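Ticket 200-53: Low water pressure, second floor restrooms, Whitlock building
Status: Closed
Priority: Normal
Category: Plumbing
Opened by: Front office, Whitlock

Original report

Water at the sinks in both second floor restrooms has been weak since the start of June. The toilets take a long time to refill after a flush. First floor is fine. The kitchenette on the second floor seems fine too, but we don't use it much. Hot and cold are both weak at the sinks. No leaks that we can see.

First reply, Facilities

Thanks for the report. Please check two things before we send anyone up. Is it weak all day or only at certain times? And does the drinking fountain by the stairs have the same problem?

Reply, Front office

All day. It was the same at 7:30 in the morning before most people were in, and the same after lunch. The fountain is normal.

Log entry 1, Facilities

Went up and ran every fixture on the floor. Both restrooms are weak, hot and cold. The kitchenette and fountain have good flow. They come off the same riser as the restrooms but branch off ahead of the restroom shutoff, so the riser is good and the trouble is somewhere after that valve.

Took the aerators off two sinks. There was a little grit in each one. Rinsed them and put them back. No real change in flow.

Static pressure at the gauge port ahead of the restroom shutoff was 53 psi. That is normal for this building.
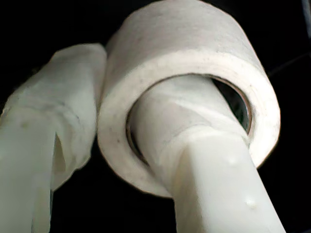

Log entry 2, Facilities

Opened the ceiling panel outside the restrooms to get at the shutoff. It is a gate valve with a Prurnix tag on it, probably original. The handle was turned all the way open, but it spun a little too easily at the end of its travel. Closed it and opened it again. Flow at the sinks dropped when closing but never fully stopped, and came back no better than before. My guess is that the gate has come partly off the stem and is hanging down in the pipe.

The tank fill valves also have small screens on the inlet. Pulled the one on the end stall and it was clean, so I left the others alone.

Asked the office for a time when both restrooms can be shut. This will need the riser drained down to the second floor, so the kitchenette and fountain will be off as well.

Reply, Front office

After 5 p.m. works any day. Can you put a sign up by the stairs? People stay late sometimes and will go looking for water.

Reply, Facilities

Yes, signs will go up the same morning, one at the stairs and one on each restroom door. First floor restrooms stay open throughout.

Parts

One ball valve, full port, same size as existing. Ordered from Wostus. They quoted 12 days on the first one we asked for, so we took the Flosine model they had on the shelf. It is a little longer in the body and the pipe will have to be cut back slightly.

Log entry 3, Facilities

Water off at 5:20 p.m. Cut out the old valve. The gate was loose from the stem and sitting most of the way across the opening. Installed the new ball valve and flushed the line through the slop sink until it ran clear. Water back on at 8:05 p.m.

Cleaned the aerators again, as the work had shaken more grit loose. All sinks now have full flow, hot and cold. Tanks refill at normal speed. Checked the new joints after an hour under pressure and they were dry. Ceiling panel left off overnight.

Log entry 4, Facilities

Joints still dry this morning. Panel back in place and signs taken down. Valve tag updated and the change marked on the riser drawing.

The third floor restrooms have the same type of gate valve. Opened a separate ticket to have it tested.

Reply, Front office

Sinks are good now. OK to close.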